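試作ノート 9月 旅行用布チェアベルト「Vorkix」

前回の続き。椅子の背に通して赤ん坊を座らせる布ベルト、持ち歩き用。型紙を引き直したので、その裁断から縫製、椅子への取り付けまでをまとめて書く。作業は自分とDarmawan。途中からAchilleasが加わった。

9:20
裁断開始。表地はSarantisのリップストップ、色は濃いグレー。前の試作で使った綿キャンバスは座り心地の評判は良かったが、畳んだときに厚みが出すぎて、おむつポーチの横に入らなかった。旅先で使うものなので、畳んだ大きさを優先する。裏地は肌に当たる部分だけ薄手の綿ダブルガーゼを重ねた。全面に重ねると乾きが遅くなる。宿の洗面台で洗って翌朝また使いたい、というのがもともとの依頼だったので、ここは譲らない。

地の目は縦方向を背もたれ側にそろえる。前回これを取り違えて、座面だけ横に伸びた。型紙に矢印を書き足したが、裏返すと見えなくなるので裏面にも同じものを書いておいた。型紙の右肩に「前」と書いてあるのは赤ん坊から見た前ではなく、テーブル側の意味。Darmawanに聞かれて気がついた。次の版では「卓側」「背側」に書き換えること。

10:40
胴ベルトの長さを106センチに決めた。これは背もたれを一周して後ろのバックルで留める方のベルト。前の版では宿の食堂にあるような幅の広い木の椅子に届かず、手持ちの紐を継ぎ足して使ったと報告が来ていた。長くした分、細い椅子では余りが垂れる。余りは赤ん坊の手が届く側に出さないようにする。端をゴムループに通す形にしたが、ゴムが柔らかすぎて抜ける。織りゴムの目の詰まったものに替えて再度。こちらは引っ張っても抜けなかった。

バックルはRotellのサイドリリース。カチッと音がするまで押し込む型で、片手でも留められる。ただし外すのも片手でできてしまう。背中側に付くので座っている本人には届かないが、隣に上の子がいる場合は別の話。Achilleasは二段ロックの品番を推している。重さと値段は上がる。メーカーに見本を頼んだので、届いてから比べる。

11:30
縫製。糸はポリエステルの太番手、色は生地より一段明るいもの。明るくしたのは縫い目の切れや浮きを見つけやすくするため。旅行中に自分で点検してもらう品なので、きれいに隠すより見える方がいい。この点は説明書にも一行入れたい。

股ベルトの付け根は箱縫いにバツ。箱の角で縫い目が重なりすぎると生地を切るので、角では針を刺したまま回すこと。返し縫いは箱の辺の途中で行う。最初の一枚は角で返してしまい、生地が少し裂けたのでほどいた。ほどいた跡の穴が残ったため、その部品は荷重をかける試験には使わない。袋に「縫い見本」と書いて棚の下段へ。

押さえ金はウォーキングフットに交換。普通の押さえだとガーゼの方が先に送られて、縫い終わりで裏だけ余る。しつけをかければ普通の押さえでもいけるが、時間がかかる。ミシンの上糸調子はガーゼを重ねた所だけ少し緩めた。戻すのを忘れないこと(忘れて次の一本を縫い始め、途中でDarmawanに止められた)。

肩紐の付け位置は左右の肩の中心から少し内側に寄せた。前の版では、眠くなって体が傾いた子の肩から片方が落ちたという話があったため。内側に寄せすぎると首に当たる。布人形に着せた限りでは当たっていないが、布人形の首は実際の子より細いし、曲がらない。これだけで決めないこと。

13:15
昼をはさんで取り付け試験。椅子は事務所にあるものと、廊下に積んである折り畳み椅子を使った。

木の椅子(背もたれに縦の桟があるもの)は問題なし。胴ベルトを桟の後ろに通せば上下にもずれない。布は座面の奥まで入れる。浅く掛けると人形の尻が前に滑って、股ベルトだけで支える形になる。これは良くない。深く掛けたかどうかが外から分かるように、背側の布に合わせ線を一本入れる案を出した。座面の後ろ端にその線が来ればよい、という使い方。椅子によって背もたれの角度が違うので、線ではなく帯にした方がいいかもしれない。

折り畳み椅子は背もたれと座面の間が大きく空いていて、人形が後ろに抜けそうになった。胴ベルトを締めても布がたわむ。そもそも軽い椅子は本人が反り返ると椅子ごと倒れる。折り畳み椅子は使用不可と決めた。説明書の絵でもはっきり示す。丸椅子、背もたれのない椅子、回転する椅子も同じ扱い。キャンプ場で使いたい人から必ず問い合わせが来るとAchilleasが言っている。来ると思う。それでも不可のままにする。

背もたれが一枚板で上に向かって細くなる椅子は、締めても少しずつ上に逃げた。背もたれの上からかぶせる袋状の部分を深くすれば止まるはず。深くすると、畳んだときの厚みが増える。袋の部分だけ薄い生地に替えるか、メッシュにするか。メッシュは椅子の角で引っかかって破れそうなので、まず薄い方で作る。

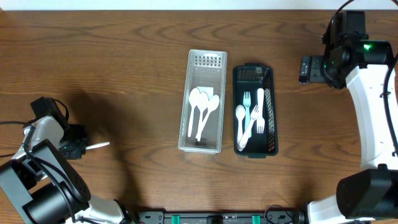

木のテーブルの上、トレーふたつ。左の薄いグレーのトレーに白いプラスチックのスプーン。

14:30
荷重のかけ方について。前回は砂袋を座面に置いただけだったが、実際の子は座ったまま前に体を投げ出したり、テーブルの縁を蹴って後ろに反ったりする。静かに置いた重さだけでは何も分からないとDarmawanに言われ、その通りなので変えた。胴ベルトに綱をつけて、前方向に引いて戻す動作を繰り返す。一本につき最大200回。途中で縫い目が浮いたら、そこで止めて回数を書く。

試作Aと試作Bの2本を作ってある。違いは股ベルトの幅だけ。Aが狭い方、Bが広い方。

Aは最後まで縫い目に変化なし。ただし股ベルトの縁が内側に巻いて、紐のようになった。腿に食い込む形なので、このままでは出せない。縁に芯を入れるか、幅を広げるか。

Bは巻かなかった。その代わり、箱縫いの下端で生地の織り目が少し開いた。縫い目そのものは切れていない。針穴の並びに沿って開いているので、針目が細かすぎたのだと思う。針目を長くして縫い直したものを別に用意する。広い方を採る方向で、Achilleasも同意見。腿の太い子でもBの方が足を抜き差ししやすいはず。

綱の引き方が人によって違う点は未解決。自分が引いたときとDarmawanが引いたときで、明らかに強さが違う。ばね秤を挟めばそろえられる。秤は倉庫にあるはずだが見つからなかった。見つかるまで、Aと Bの結果は目安として扱うこと。数字で比べない。

15:50
滑り止めの件。座面の裏にシリコンの点が付いた布を縫いつけてみた。木の座面では効く。布張りの座面では違いが分からない。埃が付くと効かなくなり、水で拭くと戻る。洗濯機に入れた場合はまだ見ていない。旅先で砂が付いたらどうなるかも見たい。次に海側へ出かける人がいたら砂を少し持ち帰ってもらう。

収納袋は本体に縫い付けた。別体だと必ずなくす。前の版を使った家族から戻ってきた品は、袋がついていなかった。裏返すと本体が袋の中に入る形で、袋は使用中、背もたれの後ろに垂れる。垂れた袋にスタイや予備のガーゼを入れたくなると思うが、重いものを入れると後ろに引かれる。口を小さめにして、入れられるものを限ることにした。水筒は入らない大きさ。

畳み方の順番もメモしておく。肩紐を内側に折る、股ベルトを上げる、左右を真ん中に寄せる、下から巻く、袋を返す。胴ベルトを先にまとめておかないとバックルが外に出る。巻き終わりが緩いと袋に入らないので、膝の上で空気を抜きながら巻く。立ったまま、片手に子供を抱いてやるのは無理だった(人形を抱いて試した)。ここは課題として残す。袋の口を広げれば、巻かずに押し込めるようになる。そうすると上の水筒の話と食い違う。口を巾着にして、使用中は絞っておくのはどうか。紐が増えるのは避けたい。面ファスナーは食べこぼしが詰まるので前に却下済み。

16:40
食べこぼしの試験も少しだけ。潰したバナナとトマトのペーストを表地に塗って、乾かしてから水で拭いた。バナナは落ちるが縫い目に黒い跡が残る。トマトは明るい糸の方に色が移った。点検のために糸を明るくした判断とぶつかる。糸の色を橙か黄土にすれば、見えるし染みも目立たないのではないか。見本帳を取り寄せる。ガーゼの方はどちらも残った。石けんでもみ洗いして、今は窓際に干してある。明朝どこまで乾いたかを見る。

説明書の文面について、Achilleasからの指摘を写しておく。「旅行用高椅子」と書くと、椅子そのものだと思って買う人がいる。「椅子に取り付ける布ベルト」と先に書くこと。対象は自分で腰を立てて座れる子。月齢だけで書くと、まだ座れない子に使う人が出るため、座れるかどうかを先に書き、月齢は後ろに小さく添える。また、座らせたまま席を離れないことは、絵と文の両方で示す。飛行機やバスの座席では使えないことも同じ頁に入れる。前の版ではこれが裏面にあり、読まれていなかった。

Wikthorpeの店から、見本を棚に置きたいと連絡あり。今の版は渡さない。渡すのはBの縫い直しと、袋部分を深くしたものがそろってから。返事はDarmawanが書く。

残り
・股ベルトB、針目を長くして縫い直し。箱縫いの下端を重点的に見る
・背側の合わせ帯。幅は現物の椅子に当ててから決める
・かぶせ部分を深く、薄い生地で
・Rotellの二段ロック見本、到着待ち
・ばね秤を探す。なければ買う
・糸の見本帳(橙、黄土)
・型紙の「前」を「卓側」に書き換え
・滑り止め布の洗濯後の状態
・縫い見本の袋は試験用の棚に混ぜないこと

ミシンの上糸調子は戻した。押さえ金はウォーキングフットのまま。次に薄物を縫う人は付け替えてください。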